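Walk-round checklist, Drultham unit, 17th December. Done by me (Yesenia Sotelo), with Boglárka Lakatos reading out the items and pinching my pen.

**1. Worktable and glass partition**
- [x] Table steady, no wobble
- [ ] Table top clear
- [x] Panes sound, no cracks

I do love that big window, but the table under it fills up so fast! Bottles need a proper home, please, well away from anything with a plug.

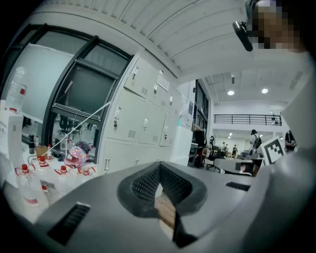

*Item 1: worktable by the partition, small things still out.*

**2. Ceiling and lights**
- [x] Long tube lights working
- [x] Nothing hung from the beam
- [ ] Spare tubes in store (ordered from Kullora, due in January)

Boglárka wanted a ladder for a closer look, and I said next time (my knees, thank you very much).
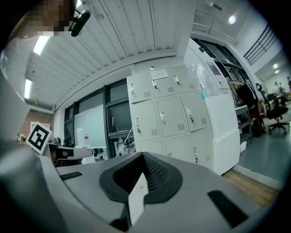
*Item 2: ribbed ceiling, beam and strip lights.*

**3. Floor and cables**
- [x] Floor finish in good nick
- [ ] Cables tidied or covered

Thin black cables are my pet hate on a shiny floor like ours. I've asked Mondedura for 300 cable clips, so let's get them used.
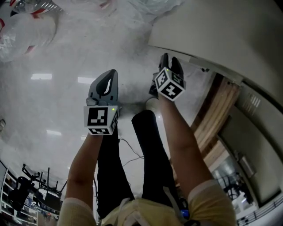
Who do I tell if I trip on a cable or spot a loose one?

Tell me or Boglárka the same day, and write it in the book by the door.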